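From: Ottilie Pichler
To: clullum-refinish list
Date: April 2025
Subject: Re: Pricing a repaint, or how to work for free

Irfan Durrani wrote:

> I quoted a flat price for a bedroom set last month and by the time
> I was done I had made less than my nephew does bagging groceries.
> Do the rest of you charge by the piece, by the hour, or by how
> much you dislike the customer? Also, does anybody charge for
> the first visit? I drove 60 miles to be told the lady wanted
> to "think it over with her sister."

Irfan,

By the piece, with a long list of sins that cost extra. I tried hourly for a year. The trouble with hourly is that customers picture an hour as something that happens with a brush in your hand. They do not picture you on your knees with a dental pick, getting four coats of somebody's uncle's latex out of a groove. I once sent a bill with a line reading "scraping, nine hours" and got a call asking if I was feeling all right.

So now there is a base price for the type of piece, and then I add for anything carved, anything curved, and anything the customer has already "started on." That last one is the biggest number on the sheet. Sum-yee told me on this list years ago that she doubles it if they used a heat gun, and I thought she was being harsh. I was young.

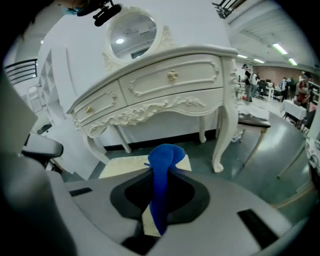 The other thing I'd do is write down what "white" means before you open a can. I have a customer, a perfectly nice man, who approved a sample board, signed the back of it, and then told me the finished dresser was "a lot whiter than the white." I now make people pick from three boards, in the room where the furniture is going to live, after dark, with their own awful light bulbs on. It takes 20 minutes and has saved me at least two full repaints.

On the first visit: yes, charge. I ask $60 and take it off the final bill if they go ahead. You will lose a few people this way. They are the ones with the sisters.

I know Ka-ming disagrees and does all his quotes from photos people text him. He's faster than me and probably richer. But I've been burned by photos. A photo will not tell you that the drawers smell of cat or that one leg is held on with chewing gum and prayer. If you do go that route, put a sentence in the quote saying the price can change once you've had your hands on the thing. Mine says "subject to inspection," and I've had to explain it exactly as often as I've used it.

My biggest job so far came to $2,550, for a dining set with eight chairs. Sounds lovely until you consider that a chair is all edges and has no place to hold it while you paint. If I had it to do over I'd price the table as a favor and the chairs as a punishment.

Somebody asked off-list which primer I use over old varnish. Still the Foretti shellac one, two thin coats, sand between. I did try the Stakeo water-based when my usual store was out. It was fine on the flat parts and bled pink on everything else, so my sister-in-law now owns a very cheerful nightstand.

Ya-wen, do you still have that one-page estimate form you passed out at the Clullum meetup? I had a copy and then I used it to catch drips.

Ottilie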